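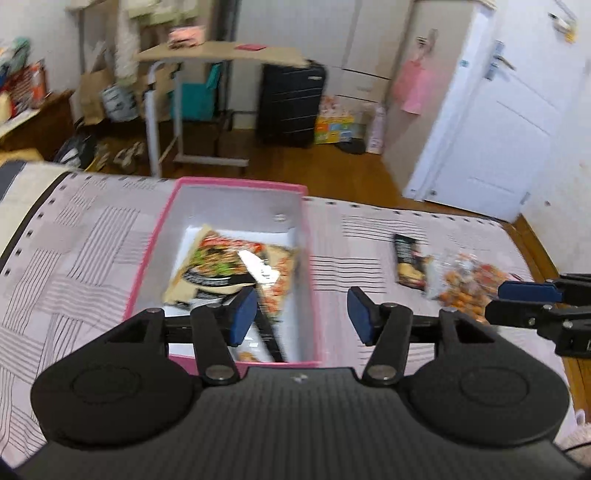
Fig. 2. Left hand gripper at the pink box, right hand gripper coming in from the side. Snack packs inside the box and out on the bedspread.

4. First packing run (two hand-held grippers)

Do section 3 first. If the finger pads don't meet flat when you close them, go back, don't carry on and hope. Every bad run we logged in July started with crooked pads.

You need: both grippers, charged. One open box, light enough to shift if you bump it. A few snack packs, different shapes – pouch, flat pack, clear bag. The Rutari recorder, with at least 53 GB free. Small screwdriver for the pivot screws.

A bed works fine as the surface. So does a couch. Soft surfaces are harder than a table, packs sink in and the fingers have to go under them. Good practice for the arm later on.

4.1 Setting out

1. Put the box down close to you, opening up. Leave room on the right for the packs.
2. Lay the packs out beside the box, not stacked. Stacked comes in section 6.
3. Pull the bedspread flat where the packs go. Leave the pattern showing, stripes are OK. Plain white is worse, tracking has nothing to hold on to.
4. Room clutter in the background can stay. Suitcases, bags, shoes, whatever. Just don't move it halfway through a session.
5. Doors: open or shut, pick one and leave it.

NOTE: Mirrors and big glossy doors facing you will upset the tracking. Turn yourself, or hang a sheet.

4.2 Starting the recorder

1. Switch on the left gripper. Wait for two beeps.
2. Switch on the right gripper. Same.
3. Hold both still over the box, pads open, until the Ongart window says READY. If it sits on SEARCHING for more than 17 seconds, power both off and start again from step 1.
4. Name the session. No spaces, no slashes. Ongart eats everything after a slash and you won't get it back.
5. Press record.

4.3 The run

1. Right hand picks up a pack. Come in low, pads either side, squeeze till it lifts.
2. Carry it over the box wall. Higher than you think – the finger linkage hangs down further than the pads.
3. Let go inside. Open slow.
4. Left hand straightens the pack if it's leaning on the wall. One pad inside the box, one outside is fine for nudging the box itself.
5. Next pack. Keep both grippers in view of each other as much as you can.
6. When they're all in, hold still again, pads open, then stop.

CAUTION: Fingers out of the linkage while it's powered. It closes quick and the pivots pinch.

CAUTION: Don't grip a sealed bag hard around the middle. They pop. Crumbs in the pivots means taking the whole finger apart, see 9.2.

NOTE: If a pack falls on the floor, stop the run and mark it DROP. Don't pick it up with your hand and keep going, the file is no use after that.

4.4 Checking the file

1. Open the session in Ongart. Scrub through start to end at fast speed.
2. Look at the gripper width line. Should go up and down with each pick. Flat line = width sensor cable has come out, re-seat it and redo the run.
3. Check left and right clocks agree. Off by more than 2 frames, bin it.
4. Copy to the Plutavau drive in the Sidcombe workshop, or bring it on a stick if you record at home.

We want 1,000 good runs before anyone trains the arm on this. Short ones count. Mixed rooms are better then the same room over and over, so do record at home if you can.

4.5 If something's off

Pad slides on the pack – wipe the pad with a damp cloth, dry it, try again. Still slides, new pad.
One finger lags – pivot screw too tight. Quarter turn back.
Finger wobbles – too loose. Quarter turn in, check again.
READY comes and goes – too dark, or you're to close to a blank wall.
Box tips over – something light in the bottom, or push from lower down.

Anything not listed, write it in the log book with the session name and leave it for Roswitha Egger. Don't reflash the grippers yourself.

Section 4 last changed 13 September 2023. Old step about taping the box down removed, we don't do that any more.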